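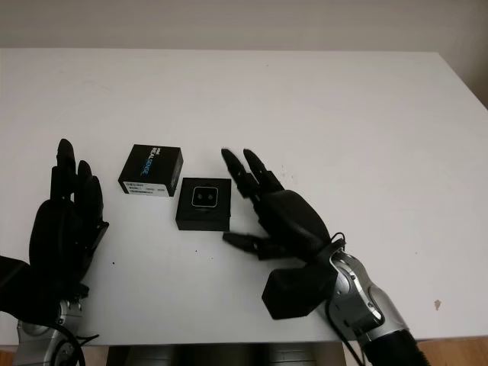 I bought the Fulldale table in July, after more than 16 years of working at a hand-me-down desk with a drawer that bit my knuckles, and I wanted to live with it a good while before writing anything. It's the plain white one, no drawers, no shelf, no cable hole, just a top and legs, and I'll admit that when it first came out of its carton I thought, oh dear, that's a lot of white! But the finish is matte, and that has won me over completely. Dark things look wonderful on it. Set a couple of little black boxes down, like the RealSense one with its pale slanted lettering, and you can find them from across the room, which was never the case on my old brown desk, where anything black simply disappeared until I put my elbow on it.

Putting it together took me 42 minutes with a cup of tea in the middle. The legs go on with four bolts each and the key is in the bag. My one complaint there is the instruction sheet, printed so small that I had to take it over to the window, and step 10 has the washer on the wrong side of the bracket (my friend Madalena Tavares spotted it, bless her, after I'd done two legs the wrong way around).

Now, the surface. Coffee wipes off, pencil wipes off, and ballpoint comes off with a damp cloth and a little patience. Turmeric does not. I have a faint yellow smudge near the back that I've made my peace with. It also shows every crumb, so if you eat lunch where you work, you'll be wiping it daily, as I do.

It's steady, too. I looked hard at the Nikden, which is prettier and has rounded corners, but the one in the store wobbled when I leaned on it, and I'm a leaner. The Fulldale gives a tiny bit at the far end if you really push, and that's all.

I paid 95 dollars at Rebelo, with delivery on top, and the driver was kind enough to bring it up the stairs. For that money I'd have liked felt pads for the feet, as mine stands on a light wood floor and I worry about scratches, so do pick up a packet while you're there. I'm thinking of getting a second one for the sewing machine.

Clementina Prata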